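**Prondine** is a method for recording hand tasks with two hand-held grippers, so that a robot arm can later learn to copy them. It was developed at the Brarnden laboratory, where it replaced an older remote-control setup called Sabatier. A person carries one gripper in each hand and does the task directly, with no robot present.

Each gripper has its own camera, and a patterned marker lets other cameras work out its position. A checking program named Warden compares the views and throws out any recording in which the two grippers drift apart in time. Most sessions take place in ordinary rooms, and a single recording seldom runs longer than 60 seconds.

The first published set held some 2000 recordings, mainly of bathroom and kitchen chores.

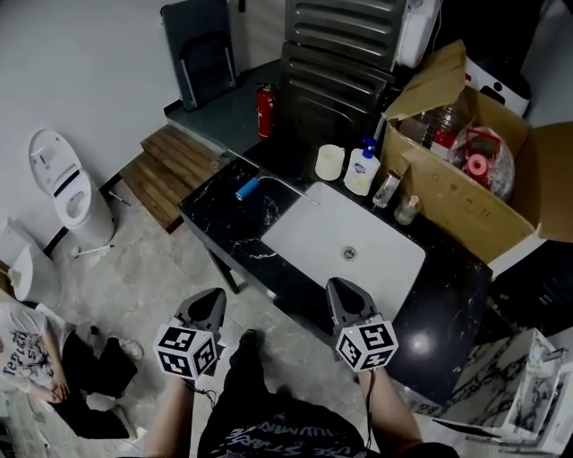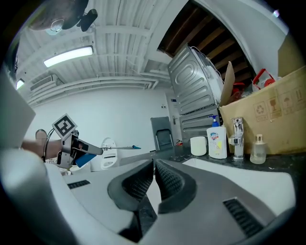 Policies trained on the set did well at picking up and placing rigid objects. Results were weaker for thin items, which tend to turn between the fingers, and for work close to shiny surfaces. A later version of Warden added a test for lost markers, and the affected recordings were removed before training was repeated. The method has not been tested with more than 2 grippers.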